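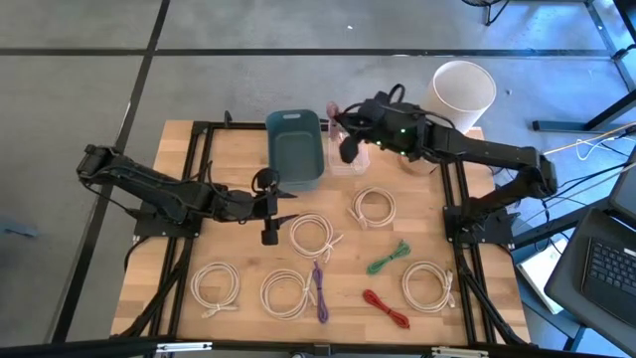

Grigore Ursu

I have owned, at one time or another, every cable organizer a person can buy. The zippered case with elastic loops. The pegboard hooks. The over-the-door shoe pockets, which a magazine told me would change my life and which mostly changed how the door closed. So when my friend Nelu Marinescu sent me a link to yet another method, with a note saying "this one is different," I was not in a generous mood.

The method comes from a storage shop in Staverbridge called Sandu, and as far as I can tell it goes like this. You take out every cable you own. You coil each one. You tie it. You put it in a bin according to what it is. Then you pay for the leaflet that told you to do this. Nelu had paid for the leaflet, so I read his.

To be fair to it, the first step is the one I have always skipped. I tend to open the drawer, pull out whatever is on top, untangle the three things attached to it and push the rest back. I have never once put all of it on a table at the same time. The leaflet is firm about the table. It wants a big clear surface and it wants the bins at the back, already empty, before you touch a cable. I thought that was fussy, and I still think the part about wiping the bins with vinegar is fussy, but having somewhere for the stuff to go did keep me from wandering off in the middle. I usually wander off in the middle.

The bins are the part I expected to hate. Sandu sells them in matching sets at a price I would call optimistic. You don't need a set. A teal one and a clear one will do the job, and any bin with a slot you can get your fingers through will come off a shelf without a fight. I would skip lids. A lid is a place to set another thing down, and then you need to move the other thing to get to the cables, and then it's December and you're buying a new extension cord because the old one is under a lid under a fruitcake tin.

On clear versus solid I went back and forth. The leaflet says clear, always, so you can see what you have. Fine in theory. In my experience a clear bin full of white cables looks like a clear bin full of white cables, and I learn nothing from it through the side. I'd keep the clear one for the odd items and put the plain white ones in the solid bin where I don't have to look at them.

Now the coiling. There are people who will tell you there is one correct way to coil a cable, over and under, and that anything else will ruin it. They may be right about stage cables that cost 100 dollars. For the thing that charges your toothbrush I have my doubts. What did make a difference was keeping the connector ends together at one side of the coil. I can tell at a glance what the thing is for, and I don't have to unwind it to find out it's the wrong one. 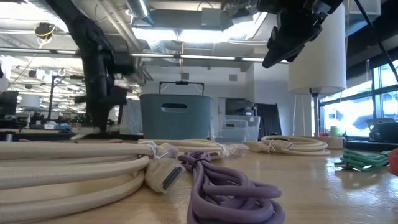
No. 36

Ties are where the leaflet loses me again. It wants hook-and-loop strips in assorted colors, one color per type of device, with a key taped inside the cabinet. I know myself well enough to say that I would lose the key within 25 minutes. A white twist tie is all right. They come free with bread. The complaint about twist ties is that they cut into the cable, and I suppose they might if you crank them down with pliers, but I have some old ones from the apartment in Sorport that have held a coil for years and the cable under them looks the same as the rest of it.

Color is another matter, and here I will give ground. If the cable itself is a color, you will always find it. A purple one in with a lot of cream ones needs no label and no key. The same goes for green. I used to think colored cables were a gimmick for teenagers - I now think the people making everything off-white are the ones with something to explain.

Thick cables are the real problem and the leaflet has one sentence on them. A thick cable with a big block of a connector on the end doesn't want to be a neat little coil. It wants to be a wreath. You can tie it and it still takes up half the bin. My advice, for what it's worth, is to ask first whether you own anything it plugs into. I asked Nelu this about a cable he has moved through three apartments, and he said it was for the printer. He hasn't had a printer since Prindport. He kept the cable.

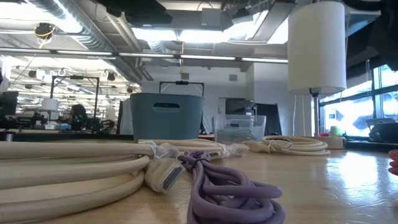
Coiled, tied and waiting for a bin.

I should say something about how long this takes, since the leaflet promises a drawer in 50 minutes. Perhaps, if you don't stop to look at anything. I stop to look at everything. I found the lead for a camera I gave away, and then I spent a while wondering if I should send it on after the camera. Most of the time goes into deciding and very little into coiling, and no bin or strip is going to help with deciding.

So does it work? I got a drawer back. I could have got it back without the leaflet, and so could you. The things I'd keep from it are the clear table, the empty bins at the back and the ends gathered to one side. The vinegar and the color key you can have.

Nelu says I should give it six months before I complain. He has also sent me a link about folding towels. I haven't opened it.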